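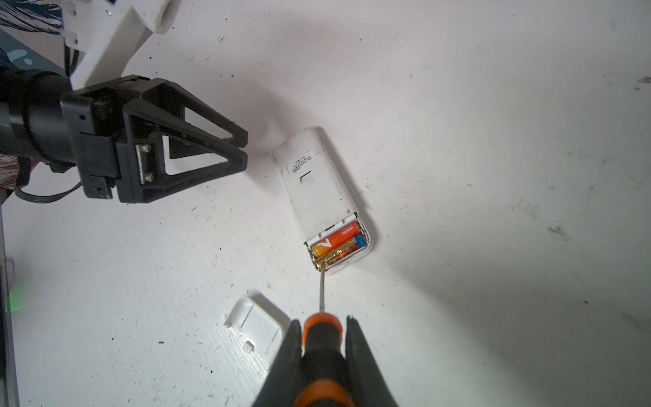
Fig. 4 – Battery station, both hands. Screwdriver tip at the end of the lower AA, near the contacts. Cover set down beside the remote.

4. Running the battery station on open day

Read section 3 first (power-up and homing). This section is only the remote control demo. If you're on the ball sorter or the front desk, skip to 5.

Who to ask: Mbali Matlala for the arms, Valter Backlund for the table and the spares box, Pushpa Rathore for anything to do with visitors. Doors open at 2, groups of up to 14 come through from the Skorkance side.

4.1 Setting the table

1. Wipe the tabletop. Dry cloth, no spray. Old specks that don't come off are fine, leave them.
2. Get the white remote from the spares box. Not the one from the meeting room – people need that one.
3. Put two AA batteries in. Different colored wrappers, please. Visitors follow the story much better when you can say "the orange one". Same wrappers and everyone asks which battery we mean.
4. Close the cover. Check that it clicks.
5. Lay the remote face down in the middle of the table, on a diagonal, battery end toward the lower right as seen on the wrist view.
6. Screwdriver goes in the holder, handle up. Use the black one with orange bands. The grip width in the Trotaro profile is set for that handle and no other.

Note: Don't tape the remote down. We tried it in December and the arm pulled up tape, remote and all.

4.2 Starting the run

1. Check both hands are open and clear of the table.
2. On the Trotaro screen, load profile 7. Wait for the name to show. If it shows profile 2 you have the ball sorter, go back.
3. Speed to low. Always low with visitors in the room, even if they ask. They will ask.
4. Say "arms moving" out loud. Then press Start.
5. Stay within reach of the red stop button until the arms are parked. Not near it. Within reach.

CAUTION: No hands over the table while a profile is running. This includes yours. If a battery rolls, let it roll.

CAUTION: The fingers are open frames and a kid's finger fits in them. Small children stay behind the line with an adult.

4.3 What the visitors see

The run has four parts. Call them out as they happen, short sentences, the room is loud.

1. Cover off. It gets set down upside down, tab and rim facing up, so it can be picked up again later.
2. Screwdriver. One hand collects it and brings the tip in to the end of the lower battery, close to the gold springs. This is the slow part. Point at the wrist view, most people are watching the wrong hand.
3. Lift. The battery end should come up and out of the compartment. Second battery the same way.
4. Park. Screwdriver back in the holder, both hands up, green prompt on the Trotaro screen.

Note: Between parts 2 and 3 the arm pauses. It has not crashed. Use the pause for questions, Pushpa has a list of the usual ones taped inside the folder.

Note: Please say "lever" or "lift" when you explain the screwdriver. One of the guides last time said "unscrew" and we spent the whole tour looking for a screw.

4.4 If it goes wrong

Tip lands on the spring, not the battery. Press Pause, then Step Back once, then Resume. If it lands on the spring again, stop the run and nudge the remote straight (arms parked first!). Do not press harder from the screen, the springs bend and then the remote is scrap.

Remote slides. Stop. Park. Put it back on the diagonal and start from part 1. Cover back on as well, the profile expects it.

Screwdriver turns in the fingers. Stop. Usually a greasy handle. Wipe it, wipe the finger pads, start over.

Battery lands on the floor. Finish the run, pick it up afterwards. If the wrapper is torn, it goes in the used battery tub and you take a new one from Valter.

Wrist view goes black. Cable. Call Mbali, don't pull on anything. The visitors can still watch the table so keep talking.

Arm stops and the screen says 2000. That's the joint limit code on the Engebretsen controller. Clear, home, restart. Twice in one tour and you close the station and send the group on to the ball sorter.

4.5 Between groups

1. Arms parked, motors off. Check the screen, don't trust your ears.
2. Refit batteries and cover.
3. Look over the battery ends and springs. Anything bent or scratched gets swaped.
4. Remote back to its place, screwdriver in the holder.
5. Write the run in the log – finished, stopped or helped. "Helped" means you touched something. Gunvor Åberg reads these after, so be straight about it.

Visitors may hold the spare remote and try the job themselves with the second screwdriver. Good thing to offer while you reset. Visitor bench only, well away from the arms. Count the screwdrivers back in.

4.6 Closing the station

Last run starts no later than 14 minutes before closing. Then motors off, key out, key to Jonatan Hovland at the Sketthorpe entrance. Batteries out of the remote overnight. Log sheet in the folder, folder in teh cabinet.

Continue with section 5, Ball sorter.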